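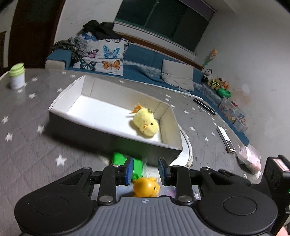
The gripper that let go when it shouldn't

Troltgate's hand-held gripper is sold on a simple promise. You give it to ordinary people, they tidy their own homes with it, and a robot later learns to do the same. No lab, no engineers in white coats, no expensive arm bolted to a bench. I have heard versions of that promise for years and I have learned to ask what happens when something breaks.

In January something did. Jucélia Guerra had been collecting for the company for 11 weeks, mostly at her own living room table, putting toys into a cardboard box and taking them out again. The toy chick was a favourite with the people reading the recordings, she was told, since soft things are hard to grip well. She had the chick in the fingers and was lifting it clear of the box when she felt the grip go slack and then, a moment later, snap shut with far more force than she had asked for. The edge of her other hand was between the pads.

“It wasn't a bad injury,” she told me. “It was a bruise and a fright. But my daughter holds the box for me sometimes.”

The company's first reply was that she must have squeezed the trigger. I have seen the message. It is polite and it runs to four lines, and it includes a link to a training video she had already watched. She carried on for another week, with both hands on the tool, and then it happened again.

What followed is more interesting than the fault itself, which Everaldo Prado found in an afternoon once somebody sent him the tool. Prado repairs equipment for Stimis, the small workshop that services the grippers, and he has no great love for the design. The two fingers are worked by matching sets of links, and they are meant to move together. When the trigger is released, a small motor helps them open. On Guerra's unit a cable inside the body had worn through its sleeve, and the motor was getting its signal in fits and starts. When the signal dropped out, the grip went soft. When it came back, the motor tried to make up the lost ground all at once.

“A child could work out that you need a limit on that,” Prado said. “If the signal goes missing, you stop. You don't come back at full power.”

There was no such limit. Troltgate says there is one now, in an update that went out on 7/26/19. Six months is a long time to leave a thing like that in people's living rooms, and when I asked why it took so long I was told that the matter had been “under active review”. I asked who was reviewing it. I am still waiting.

Then there is the data. The selling point of these tools is that every movement is saved, and a robot is trained on the pile. Guerra's recordings from that period came to 2195 separate pick-ups. Some of them, nobody can say how many, include a grip that fades and then bites. Daiane Evangelista, who checks recordings for Cavent, one of the firms that buys them, told me her team threw out the two that Guerra had reported and kept the rest.

I asked whether that worried her. She said the odd bad example gets lost in the crowd. It may well. I would be happier if someone had looked, and happier still if the robot at the other end were not intended for homes with small children in them, as Cavent's brochure says it is.

Nivaldo Conceição takes a kinder view. He runs collecting for a rival outfit, Peixoto, and has 8 of the same grippers on loan. He points out that a bruise is a bruise, that kitchen drawers do worse, and that a tool used for hours each day will wear. All true. But he also admitted that he has since had his own units opened up, and that six of them showed some rubbing on the same cable. He has changed the sleeves at his own cost and did not wait for the update.

His collectors now follow three rules he typed out himself. Keep your free hand away from the pads while they are closing. Put the tool down if the grip changes without you. Write down the time, even if you feel silly. I would have expected to find something like that in the box on day one. The leaflet supplied has a page and a half on how to charge the battery, and under “Safety” it warns against using the gripper in the bath.

Guerra has a replacement unit and is collecting again – the pay is decent and the hours suit her. She works with the box pushed well away from her, and her daughter is no longer allowed to hold it. Troltgate has not asked her for a written account of either incident. Prado has kept the old cable in a jar on his bench, and says the company is welcome to come and get it.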